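Gosling Tabletop Notes: read me first

Hi, and thanks for downloading this! I'm Wayne Haworth, I put Gosling together, and this file is the bit I'd like you to skim before you open the spreadsheets.

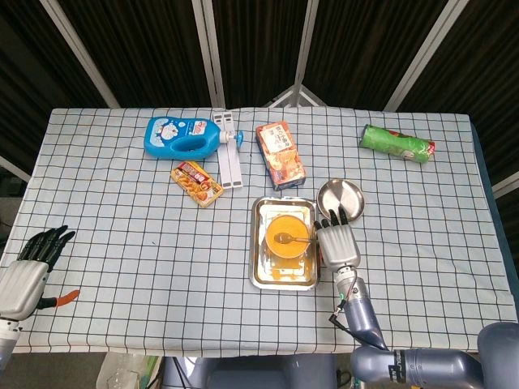 So, Gosling is a collection of written notes on ordinary stuff that ends up on a table: snack boxes, bottles, chip canisters, bowls, spoons, trays, plates. I started it in March because I was sick of product lists where every box stands up straight with its label facing you. My kitchen has never looked like that! Boxes get laid down at an angle, canisters end up on their sides, and a spoon stays in the bowl with its handle poking out over the rim. I wanted notes that talk about things the way they really sit.

What you get

There are 1,091 notes in the full set. Of those, 1,012 have been read through a second time (by me, with coffee) and those are in the folder called checked. The leftovers are in a folder called later, and they're fine to use if you don't mind the odd typo.

Each note is a few lines of plain text. It has the item, a color or two, how it's lying, and what it's next to. If I couldn't tell what something was I wrote "unsure" and moved on, so please don't go filling those in with guesses.

The words I use

I say "tray" for anything flat with a raised rim and "plate" for the round ones, even the steel ones that look like they could be either. A "box" is cardboard. A "canister" is the tall round kind chips come in. Anything with a molded handle is a "jug" in the item column, though I slip and call them bottles in the comments (sorry, I know, I keep meaning to fix that).

"Tilted" means one edge is up. "Flat" means flat, and I only started using "angled" after note 200, so earlier ones just say flat even when the box is turned.

Known gripes

Shiny metal is a pain. My color notes for steel go all over the place, from gray to gold, depending on the light that day. I've left them alone.

Version 9 is the current one. It also loads in Onarero if you rename the item column to "thing" first. If you spot a mistake, send me the note number and what you'd change, and I'll put it in the next version.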